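Home | Projects | Live Dates | Funding | Contact

Filed under: Grant reports, Music development

Bandus touring and recording fund -- progress report, April 2, 2024

Quick one as we load out tomorrow. Short version: EP recorded, tour half booked, money mostly where we said it would be.

Recording first. Two weeks at Gillell in March, 14 days straight, no days off in the end. Drums and bass done live in the big room, guitars after. Five songs finished plus one we may drop -- chorus still isn't right. Vocals took longer than planned, singer had a cold for most of week one.

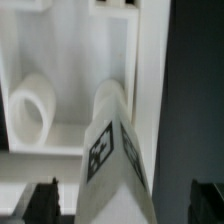 Merch is the bit we're behind on. Artwork for the sleeve came back twice with the wrong blue and the printer won't start until we sign off. We've gone for a very plain look in the end, white on white, same sort of thing as the shelf and the white ring lying on it, where it's mainly the shading that tells you one from the other. Pressing is 300 copies on vinyl, no CDs. Deposit paid.

Tour: Seol are supporting on the northern dates, contracts signed. Nullora have offered us their early evening slot at the all-dayer, which wasnt in the original bid but costs nothing extra bar the van.

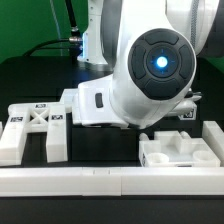 Will the record be out before the tour starts?

Digital will, vinyl won't. Plant is quoting a later slot than we hoped so we'll take pre-orders at the gigs and post them out.

Spend so far, in brief:

- Studio and engineer: paid in full, on budget
- Mixing: first half paid, rest on delivery
- Van hire: over, insurance went up for younger drivers

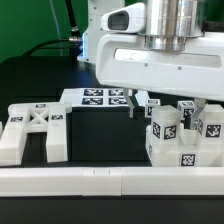

Workshops

Two of the school sessions done, both songwriting. 20 places on each and both full. Kids wrote a verse and chorus in the morning and played it back after lunch, loud. Teachers have asked for a third session.
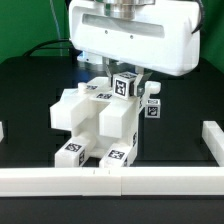 We'd like to say yes to that one if the underspend on rehearsal space can be moved accross. Need an answer before the mixing invoice lands please. Receipts to follow in a seperate email.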